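Workshop notebook, Friday 10 February 2023

Job 2252, fleet number 81, the Liron midi with the flat batteries. Again! Third time it has come to us for the same complaint and I was determined it wasn't leaving on a jump pack. Writing this up longer than usual, partly so Lech doesn't have to decode my handwriting on the job card, and partly for me when the next one turns up.

Quick recap for anyone picking this up cold. Bus starts fine all week, gets parked over the weekend, dead on Monday. Not completely dead, you get the dash lights and a sad click from the starter. Back in November we put a new pair of batteries in it and everybody went home happy. Then it did it again. Then the Kemirdale depot put an alternator on it themselves (I have opinions about this but the old one is in the scrap bin now so I can't test it). And then it did it again.
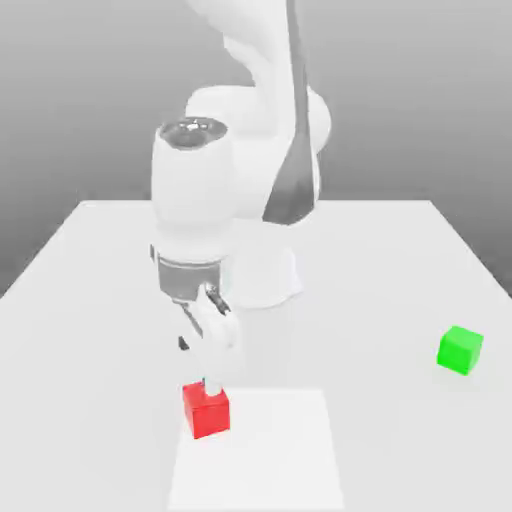 Render: white robot arm with gripper, red and green cubes

So, this morning. Lech Kołodziej had left it on the charger overnight with the batteries split and charged separately, good man, and had written the resting voltages on a strip of masking tape on each one. Both came up nicely. I ran the Kirnley tester over them and it passed the pair, but the rear one was noticeably weaker than the front, and these are the same age, same make, bought together. That was the first thing that made me sit up a bit. In a series pair they carry the same current all day long. If one is getting tired before the other, either it was a poor one from new or something is treating it differently. I wrote "WHY?" on the card and carried on, which I'll come back to.

Parked it up as the driver would. Key out, doors shut, saloon lights off, isolator left ON because the drivers leave it on (they're meant to switch it off at night, there's a sticker and everything, but the ticket machine loses its settings if you do, so they don't). Locked it and left it alone to go to sleep. This is where I went wrong last time, by the way. I had the flap open and the meter on within a couple of minutes and chased a current that was only the modules winding down. Gave it a proper tea break this time.

Came back, clamp round the negative lead, and it was still drawing far more than it should. Clamp zeroed first, then checked it the other way round to be sure I wasn't reading my own rubbish. Same answer both ways. Right then, a real drain, and it was there while I was looking at it, hooray.

Now, I did not start pulling fuses. I know that's how most of us learnt, and Clifford will say it's quicker, but on these if you pull a fuse and put it back you wake half the bus up and you're back to waiting for it all to nod off again. Worse, sometimes whatever was stuck on gets unstuck and you've cured it until the following weekend. Voltage drop across the tops of the fuses, meter on millivolts, leave everything plugged in. Any fuse with current going through it shows a small reading, any fuse without shows nothing. Went along the board in the front locker row by row. Nothing, nothing, tiny flicker on the tachograph (expected), nothing, and then a good solid reading on the 10 amp for the front door controller.

Door controller should be asleep with everything else. So what was keeping it up? Plugged the laptop in, which of course wakes the whole thing, but live data was still useful. Front door input list: door closed, yes. Emergency valve, not operated. Exterior open button, PRESSED. Nobody was anywhere near it. Went round and looked and the button wasn't stuck in, it clicked in and out perfectly well and the input on the screen didn't change whatever I did to it.

Unplugged the button, input still showing pressed. So it's the wiring or the controller. Panel off above the door, and I had to take the grab rail bracket off to get at the loom, 19 mm nut on the back that you can only reach with a cranked spanner and a lot of bad language. Followed the loom down the front pillar. Where it goes over the pillar bracket the sleeving had worn through and the button wire had rubbed itself bare against the metal. Black mark on the bracket, bit of green on the copper. The button switches to earth, so as far as the controller knew somebody had been leaning on that button day and night, and it sat there awake waiting to be allowed to open the door.

Pulled it clear of the bracket with a plastic trim tool and watched the input drop to OFF. Lovely moment. I may have said something out loud.

Repair: cut back to clean copper, new section let in with crimped and heat-shrunk joins, staggered so they don't make a lump. New sleeving over the whole run, two clips moved so the loom stands off the bracket, and a bit of edge trim pushed on the bracket as well. Door cycled from the cab, from the outside button and from the emergency valve. All good, and the interlock still holds the brakes with the door open, which I tested twice since I'd had my hands in there.

Shut it up again, let it sleep again, had my lunch. Clamp back on and the drain had dropped to next to nothing, well inside what the Liron sheet allows.

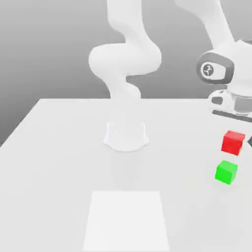 Render: two white robot arms, pale grey tabletop.

Now the other thing. The weak rear battery. It would have been very easy to stop there, fault found, bus fixed, go and see what's in the next bay. But the door controller is fed from the full 24 volts, it takes from both batteries equally, so it doesn't explain one being weaker than the other. I went back to the battery tray and looked at it properly with a torch. There's a thin red wire on the link between the two batteries. On the LINK. Tucked down behind the clamp and taped to the main cable very neatly so you'd take it for part of the harness.

Traced it forward and it goes to a two-way radio in the cab. Somebody has wanted 12 volts and has helped themselves from the middle of the pair instead of fitting a dropper. It works, that's the annoying part, it works for months. But the battery on the earthed side does all the work for that radio and the alternator charges them both as if they'd done the same, so one never quite gets full and the other gets cooked. No fuse at the battery end either. I've had a look back through the history and the radio went in when the bus was over at Grabowska's on hire, so it wasn't us and it wasn't Kemirdale depot, and I'm trying not to be smug about that as we've had that battery cover off ourselves and missed it. I'm fairly sure it was me who missed it.

Disconnected and insulated for now. Radio is off, bus has a note in the cab saying so. I've asked stores for a proper voltage dropper and they reckon Tuesday. It'll be fed from the ignition side of the board with its own fuse. The drivers will moan that the radio goes off with the key. They can moan.

Clifford Wong came down after lunch to have a nose and we had a good natter over whether the second fault matters at all, given the first one was plenty to flatten the batteries by itself. His view is we should have sent it back at dinner time and booked the radio as a separate job. Mine is that it would have been back here by summer with one dead battery and the depot would have blamed the new alternator. We didn't agree but he signed the extra time, so thank you Clifford, you're a gentleman and I'll get the biscuits.

He did make one fair point, which is that I should have photographed the tape on the link wire before I cut it off. I didn't. The offcut is in a bag stapled to the card.

Things for other people:

Lech, the rest of that Liron batch will have the same pillar bracket. When one comes in for service please have a feel of the loom with the panel off. You don't need to take the grab rail bracket off just to feel it, you can get two fingers in from the bottom. If the sleeving feels rough, tell me.

Also Lech, the cranked spanner is back in your drawer, I borrowed it, sorry.

Whoever had the good millivolt leads, the ones with the fine tips, please put them back in the Kirnley case. I did the whole fuse board with the fat ones and it's like knitting in boxing gloves.

Depot have been told to keep the bus on the spare board over the weekend and NOT move it, not even to wash it. I want it sat. Batteries are on full charge as of knocking off, both voltages written on the masking tape under Lech's figures. Isolator on, ticket machine on, everything as the drivers leave it. First job on Monday is to read both before anyone touches the key.

Still to do: fit dropper, swap the rear battery if it hasn't come up after another slow charge (I'd sooner change the pair, will ask), refit the trim clip I broke on the door panel, write to Grabowska's. Card stays open until then.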